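The long way to Kanden, and what I packed

18th May

I have wanted to walk the lake path to Kanden ever since we moved out here, and this spring I finally stopped talking about it and started walking. It is four miles each way if you stay by the water, and longer if you take the hill like I did, because I can never leave a hill alone!

The first thing I learned is that I pack too much. I put my bag on the kitchen scale and took out the second sweater, the big thermos and a paperback I was never going to open. What stayed was a sandwich, a pear, my old rain jacket and up to 900 milliliters of water, depending on how hopeful I feel about the spring at Nepia – it runs cold and sweet in May and is usually down to a dribble by September.

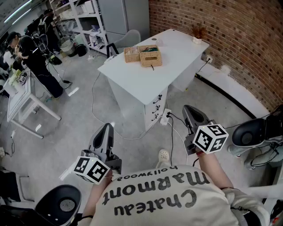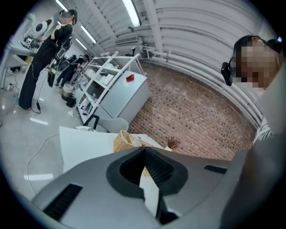 My sister thinks I have it backwards about the water and told me on the phone that I should carry all of it from the start, spring or no spring, and leave the pear at home instead. She may be right about the water. The pear is staying.

Anyway, the hill. There are 287 steps cut into the steep part, according to the sign at the bottom, and a bench near the top where I sat for a good long while (longer than I told my husband) looking back toward Stamell. The wind was up and the lake had gone all silver and choppy, and I ate half my sandwich right there, well before lunch.

I took the low path home and my knees were grateful. Next time I want to try the Stutura side, if the footbridge is open again by then.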